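December, past eleven at night

Day 3 of the gripper bake-off, and I have opened more simulated microwaves than any adult should. The Trorklow fingers are on the arm now, the black wedge ones. Same kitchen, same arm, same controller settings as the Drenduslow pair had, so whatever goes wrong can be blamed on the hardware, or the model of the hardware, or me.

The microwave has an upright round handle, white on a white door, and the wrist view gives me a great deal of door and one finger.

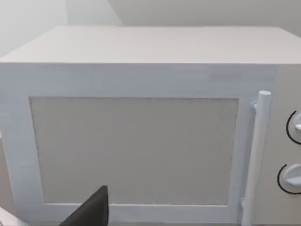

Öztürkmen wrote back before I'd finished my coffee that the friction value matters more than the finger shape, and that I should stop swapping grippers until I'd swept it. Fair. Annoying, but fair. I set up 25 runs per value and went to do laundry.

Came back to 1,974 lines of contact warnings. Most were the same warning. I've decided the narrow tip is good for getting in behind a handle and less good for staying there once the door starts to swing, though I decided that after 2 runs and have been looking for evidence ever since.

Moved over to the sink in the afternoon for the reach tests. No handles to slip off, only a basin to get down into without clipping the rim, and a wire dish rack waiting on the right for anything that swings wide.
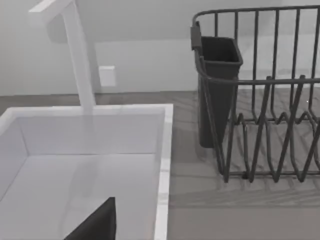 The wedge gets low without much fuss, and I can tilt the wrist further than I dared with the Drenduslow. Planning is still slow. Golus wants a recommendation by the end of the month, and so far mine is "depends," which they can have for free.

Tomorrow: friction sweep again, warnings off.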